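Utilizamos cookies propias y de terceros para mejorar tu experiencia. Si continúas navegando, aceptas su uso. Aceptar | Configurar

Boletín de la ludoteca Durno, octubre de 2023

El rincón de las formas estrena temporada

¡Qué ganas teníamos de contaros esto! Los bloques de encajar han vuelto a las estanterías, y han vuelto con compañía. Durante el verano repasamos todas las cajas de piezas sueltas que se habían ido juntando en el armario del fondo (las de Culano, las que llegaron con el lote de Gendport y unas cuantas de las que ya no recordábamos ni la procedencia) y nos pusimos a lavar, secar y emparejar. Salieron 86 piezas en buen estado, repartidas ahora en 13 bolsas de tela con cordón, listas para llevar a casa en préstamo.

Lo que más nos gusta de estos bloques es que piden muy poco. Un cilindro se pone de pie, se tumba, rueda, se esconde detrás de otro. Una estrella no rueda casi nada y eso, a los dos años, es una noticia de primera. Los peques los meten por el agujero que toca, claro, pero en cuanto se cansan de la caja empieza lo bueno: hacen filas, caminos, serpientes que se tuercen por la mesa y acaban en el suelo. ¡Hay tardes en que no se usa la caja para nada!

Por eso este trimestre dejamos la caja clasificadora a un lado y proponemos jugar con los bloques sobre una tabla. Una tabla de madera lisa, de las de cocina, va de maravilla: marca un territorio, las piezas se tienen bien de pie y los colores resaltan muchísimo sobre la madera clara. Si en casa tenéis una con la veta bonita, todavía mejor — más de una criatura se queda siguiendo las ondas con el dedo y se olvida de los bloques un buen rato.

Para empezar, nosotros hacemos una fila curva, nada recta, con los colores mezclados. Ponemos una pieza, esperamos, y dejamos que quien juega ponga la siguiente. Hay quien va a buscar siempre el rojo y hay quien no repite color ni aunque se lo pidas. Con los mayores funciona muy bien tapar la fila con un pañuelo, quitar un bloque y preguntar cuál falta. También gusta mucho repasar con la yema de los dedos la parte de arriba de las piezas que tienen dibujo rayado y compararla con los lados lisos.

Las bolsas se prestan por 2 semanas y se pueden renovar una vez. Os pedimos que las devolváis con las piezas limpias (agua templada, un poco de jabón y a secar sobre un trapo) y que nos aviséis si se ha perdido alguna, que no pasa nada, tenemos repuestos. La bolsa Deligiannis, la que lleva las piezas más grandes, se queda de momento en la sala, porque abulta lo suyo y la usan los grupos de la mañana.

En enero queremos sacar una segunda tanda, esta vez con piezas de construcción. Si tenéis bloques en casa que ya no se usan, traedlos al mostrador, aunque estén sueltos o sean de juegos distintos. Nos vienen bien todos, y las estrellas en especial, que son las primeras que desaparecen debajo de los sofás.

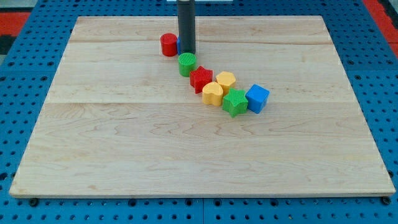
Préstamos y devoluciones

El mostrador de préstamo abre por las tardes, en el mismo horario que la sala. Para llevaros una bolsa de formas basta con el carné de la ludoteca.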